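**Notebook, September - shared kitchen, drying and storage of the eating tools**

Continued from the page about the dish rack. Sigrun Björklund asked me to write down also the small trials, so I do it here and not on loose paper.

Starting point: the chopsticks in our kitchen smell a little. It is not strong, but when you take one from the middle of a bundle and hold it near the nose, it is there. The metal spoons have no smell. I suspected first the new dish soap from Pandness, but the smell was already there in the old notes from Corkholm, where they used a different soap. So I leave the soap as it is for now.

What I think is the problem: too many things stand together in one basket. The wooden ones touch each other along the whole length and the air cannot go between them. When I pulled out a bundle in the morning, the lower ends were still damp, after a full night. The upper ends were dry. The basket has many small holes, so the water can leave, but it stood in a corner against the wall and I think the air there does not move much.

Trial for this week:

- Take everything out of the basket and lay it on the glass table before sorting.
- Wash the basket separately, with a bottle brush for the holes. 2000 ml warm water, one spoon of soda.
- Wood is dried flat on a towel, turned once after 3 hours.
- Metal and plastic can go back at once.
- Put wood back only when the lower ends feel dry to the fingers.

The glass table is better for this work than the counter. On the counter the brown chopsticks disappear against the brown surface and I always forget one behind the kettle. The rippled glass has one disadvantage, small drops stay in the ripples and you must wipe two times. 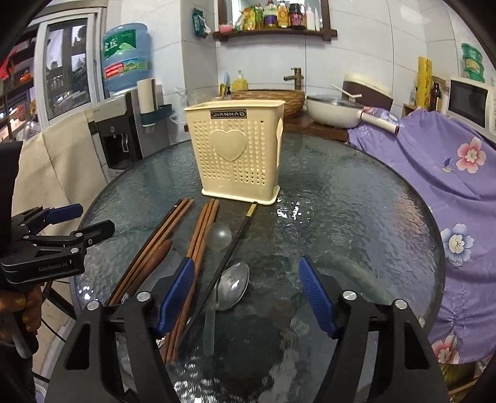 Can the wooden chopsticks stay in the same basket as the metal spoons?

They can, if the wood is fully dry before it goes in and the basket is not packed tight. The spoons do no harm by themselves, but a wet spoon gives its water to the wood beside it, so I put them on different sides.

Sorting. I made the bundles by color and by how the wood feels. The reddish-brown ones are smooth and I keep them. Among the dark ones I found a few with a rough tip, and these I put aside for Lakatos, who wants sticks for stirring glue. The black chopstick with the gold metallic band has no partner. I looked in the drawer, and also in the lunch box shelf, no result. If somebody has it at the desk, please bring it back. The frosted spoon is okay for serving but I would not put it in hot oil.

Oil: I tried a thin layer of food-safe mineral oil on one bundle only, the other bundle has none. The bottle is the 500 ml one on the upper shelf, marked Clastetti. Wipe off the rest after ten minutes, otherwise they become sticky - I learned this last time with the cutting board. The smell will be compared at the end of the week by two persons who do not know which bundle is which.

New place for the basket: beside the window, not in the corner. Sigrun thinks the sun can make the yellow plastic brittle. Maybe, so I will check the rim each month.

To do: buy a second basket, only for wood. Ask if there is a wider one. Wash the towel.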